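4. Finishing the top

Applies to the Odero table, both lengths (160 and 170 cm). Legs should be on already, see section 3. If they're not, go back, you don't want to be flipping a freshly oiled top.

What you need

Perken hard oil, the small can
Two lint-free cloths, plus one old T-shirt
Sandpaper, 180 and 240 grit
Soft brush or vacuum with a brush head
Gloves
Metal bucket with a lid, half full of water (for the rags, see Caution)

Sanding

1. Check the top in low light from the side. Evening is good. Scratches and glue spots show up then and not at noon.

2. Pencil a light squiggle over the whole surface. When the pencil is gone, you've sanded enough. Stop there.

3. Start with the 180. With the grain, always. Long strokes, end to end. No circles.

4. Glue spots: scrape first with a plastic card, then sand. Sanding over glue just pushes it around.

5. Edges by hand, two passes, light. The factory edge has a small round on it already and you can go through it quicker than you think.

6. Switch to the 240. Same thing again, less pressure.

7. Vacuum. Then wipe with a cloth that is barely damp. Let it dry fully before you open the can.

Note: the damp wipe raises the grain a little. If it feels fuzzy once dry, one quick pass with the 240 and vacuum again. Don't wipe a second time or you'll be here all night.

Note: don't use steel wool. Bits get stuck in the pores and go black later.
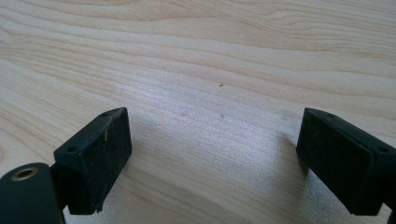

Oiling, first coat

8. Stir the can. Don't shake it. Stir again halfway thru, the heavy stuff sinks.

9. Do the underside first. Yes, the underside. A top oiled on one side only can cup, and then the leaf won't line up. One thin coat underneath is enough.

10. Pour a puddle the size of a saucer on the top and spread with the cloth. Work in strips along the length. Keep a wet edge.

11. Wait 15 minutes. Dull patches? Add a bit more there. End grain drinks a lot, expect to go over it three times.

12. Wipe off everything that's still sitting on the surface. Use the T-shirt. It should feel almost dry under your hand. If it's tacky you left too much on.

13. Leave overnight. Window open, no fan pointed at it (dust).

Caution: oily rags can catch fire on their own. Not a joke. Put them in the bucket, under the water, lid on, bucket outside. Do not ball them up in the trash. Do not leave them on the bench while you answer the phone.

Caution: keep the room above 50 °F untill the oil has cured. Colder than that and it stays sticky.

Second coat

14. Rub the surface over lightly with used 240. Vacuum.

15. Repeat steps 10 to 12. Use half as much oil. Wait 10 minutes this time, no longer.

16. Check from the side again. Want more sheen? A third coat is OK. A fourth isn't, it just sits on top and marks.

Curing

17. Light use after 24 hours. Plates, books, fine. No tablecloth, no rubber feet, no plant pots.

18. Full cure takes up to 7 days. In June it can be quicker, in a damp basement don't count on it.

19. Water test: a few drops near one end, wait five minutes, wipe. No mark, done. Dark ring, give it another couple of days and try again.

If something went wrong

Sticky after two days. Too much oil left on. Rub with a cloth and a small amount of fresh oil, this softens the old layer, then wipe hard and dry.

White rings. Usually a hot mug. Rub in a little oil, leave an hour, wipe. Still there, sand that strip with the 240 and re-oil end to end, not just the spot.

Patchy color. Uneven sanding, mostly. Sand the whole top back and start again at step 3. Sorry.

Lougher legs with oil drips on them. Wipe right away with a dry cloth. Dried drips come off with a fingernail, don't use thinner on the powder coat.

Aftercare

Dry cloth day to day. Damp cloth for spills. Mild soap now and then. No spray polish, no vinegar. Fresh thin coat once a year, or when water stops beading.

Leaf and slide fitting continues in section 5. Keep the bag of 7 mm spacers handy, you need all of them.

Text: Sioned Bevan. Steps checked by Remigiusz Jabłońska. Replaces the loose sheet packed with earlier Odero tables, which had the oil and wipe times the wrong way round.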